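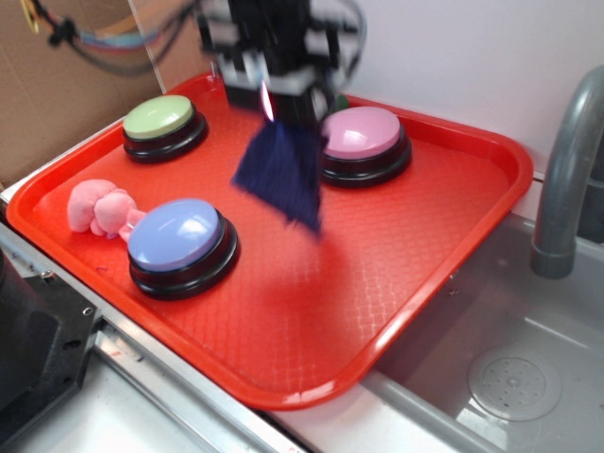

Tips for recording pick-and-place examples at the kitchen counter

Vary the clutter before you vary the task. A policy trained on a bare tray learns the tray. Leave a few rigid items in place, such as the three round push buttons on the red tray, and have the arm carry a cloth between them. Shift the soft toy every 4 episodes.

Tape the tray position before each set of 30. A corner that overhangs the sink is fine if it stays there.

Glossy rims throw highlights. Fix the lamp and note its height in the log.

Discard any episode in which the operator pauses longer than 11 seconds. Wilmer Cárdenas trims pauses instead, but trimmed files need their timestamps rebuilt.

Updated 22 Feb 2022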